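From: Elspeth McIver
To: Folbridge Home Preservers list
Date: 16 June 2018
Subject: Re: Strawberry jam that won't set (again)

Hello Kalevi, and hello everybody else who is up to their elbows in berries this month,

Kalevi Manninen wrote:
> I have now made three batches of strawberry and every one of them is
> syrup. Lovely syrup, my wife puts it on pancakes, but it pours. I used
> 1000 grams of berries and 350 grams of sugar because the doctor has
> asked me to go easy. I boiled the last one for 9 minutes by the kitchen
> clock. Should I just boil it longer? Also, is it safe to keep in the
> cupboard? Annag MacKinnon told me at the plant sale that I should ask
> you before I do anything else.

Well, Annag is very kind to send you my way, and I'm so glad you wrote before starting a fourth batch! I have poured more strawberry jam over ice cream than I would care to admit, and I've been at this since my children were small.

The first thing I'd look at is the sugar. Strawberries are low in pectin to begin with, and ordinary pectin needs a good deal of sugar and some acid before it will gel. With the amounts you give, you could stand there stirring until supper and what you would get is something dark and sticky that tastes more of caramel than of fruit. So no, please don't just boil it longer. I did that the summer we moved to the Gurniris road and I was chipping it off the pot with a wooden spoon (the spoon lost).

What you want is a low-sugar pectin, the kind that sets with calcium instead of with sugar. It's a different box from the regular one, and they do look alike on the shelf, so read the front carefully. Kinnear Hardware usually has it next to the lids, and if they're out, Struan Kerr tells me he can order it. Follow the leaflet in the box to the letter the first time, lemon juice and all. I know it's tempting to fiddle. Fiddle next year.

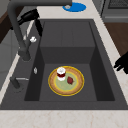

Now, about testing for a set, and I'm going to go on a bit, so get yourself a cup of coffee. Put a couple of saucers in the freezer before you even hull the berries. When you think the jam is close, take the pot off the heat, drop a little on a cold saucer, and put it back in the freezer for a minute. Push it with your finger. If it wrinkles, you're there. If it runs back together, give it two more minutes on the heat and try again. Do take the pot off while you wait! I can't tell you how many people leave it bubbling away and go right past the point they were testing for. One warning: the low-sugar kind doesn't always wrinkle the way the old-fashioned kind does, so with that box in your hand I would trust the leaflet over the saucer.

As for the cupboard, I would say no to the batches you have already made. Sugar does a lot of the keeping in a regular jam, and you've taken most of it out. Put those in the refrigerator and eat them within a couple of weeks, or freeze them with some room at the top of the container. They will make a very good syrup for as long as they last, and it sounds as though your wife has that well in hand.

Ruairi Jardine asked me a while back whether he could use frozen berries for this, and the answer is yes, only let them thaw in a bowl and use every drop of the juice. I made mine that way last November when it was too wet to do anything outdoors, and the color stayed a beautiful deep red. I used Pralura, an older variety that my neighbor lets me pick. If anybody knows where to get runners of it, I would dearly like a row of my own.

Do write and tell us how the next batch goes, Kalevi. And if you still have trouble, call me and I'll come over with my big pot.

Warmly,
Elspeth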